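Household Tasks and Machines: Where the Work Stands

From the Research and Training section, March newsletter

Members who attended the open afternoon at Harno will recall that the question raised most often from the floor was a simple one: when will a machine be able to clear a table, fold a towel or restock a shelf without someone standing over it? The section undertook to return to the matter in writing, and the following summary has been prepared with the help of Eleni Kovačević, who leads the manipulation group.

The short position is that single chores, carried out in a known room with known objects, are now within reach. General help in the home is still some way off. The distance between the two is largely a matter of variety. A machine that has learnt to place cups on one rack may fail on another rack of a slightly different height, and a cloth left in a heap never lies the same way twice. Workers on a shop floor deal with such differences without noticing them. For a machine, each has to be met in training or reasoned out on the spot, and the second of these remains weak.

For this reason much of the group's time is spent on recording people at work. The members of the group carry out ordinary tasks with hand-held grippers while cameras follow the movement, and the recordings are then used to teach the control software. The method was adopted at Harno after a period in which tasks were demonstrated by steering a robot arm from a desk. That older approach gave accurate records but was slow, and those taking part found it tiring. With the hand-held tools a person can work at something close to a natural pace, and the tool can be carried to wherever the task is normally done.

The present collection runs to 2,000 recordings, divided among 18 chores. They include wiping a counter, sorting cutlery, closing storage boxes, hanging garments and packing small goods for dispatch. Of the total, 490 recordings were set aside during checking. The usual faults were a hand passing in front of the camera, a loss of tracking, or a task begun before the equipment was ready. The group has since revised its written procedure, and new participants are asked to complete 10 practice runs before any of their work is kept.

Results have been uneven. Sorting cutlery and closing boxes are now carried out reliably in the Harno workroom. Wiping is satisfactory on flat surfaces and poor near edges and taps. Garments remain the most difficult class of work, and the Zoltska workshop, which has taken on that part of the programme, does not expect to report until the autumn. Packing has been tried in the dispatch area at Sumance, where the machine worked alongside the regular staff for part of each morning. It handled rigid cartons well. Soft bags and anything with a loose strap were passed back to the staff, who also attended to stoppages.

Staff at Sumance were asked for their views at the end of the trial. Most considered the machine useful for repeated lifting of the same item and of little use during busy periods, when orders change quickly. Several asked for a clearer signal when the machine is about to move. This request has been accepted and will be dealt with before the trial resumes.

Speed should also be mentioned. A practised person will finish almost every chore in the collection well ahead of the machine. In a home this may matter less, provided the work is done safely and can be left to run. In a place of business it matters a great deal, and the section would advise members against making changes to staffing on the strength of demonstrations, however well presented.

A fuller account, with tables for each chore, will be placed in the Milošević reading room and may be consulted during normal opening hours. Members who wish to take part in recording sessions should write to the section office, stating whether they have used hand-held equipment before. Previous experience is not required, and sessions are normally held between 9.30 am and noon.
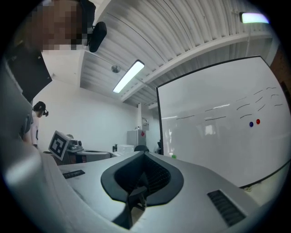 Can a machine trained in one kitchen be put to work in another?

At present it can be tried, but performance usually falls until further recordings have been made in the new room. Simple tasks with rigid objects carry over best, and those involving cloth or soft packaging carry over least well.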